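**Unit 7 notes: Sleep debt and healthy aging**

Sleep debt is the gap between the sleep a person needs and the sleep a person gets, summed over days. The Manholm cohort (2,505 adults) is the reading for Thursday.

- Intake: 1,110 participants kept a nightly sleep log. The rest filled in a weekly form.
- Follow-up: 78 percent returned the second form.
- Limit: both methods rely on self-report, and time in bed is often recorded as time asleep.

Compute debt per week before comparing age groups. A single long night does not clear a week of short ones in the Sundaram model, which caps recovery per night.

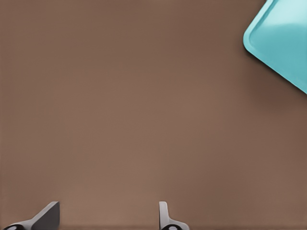 Naps under the cap count as recovery at half weight. Use the same weight in Problem 2.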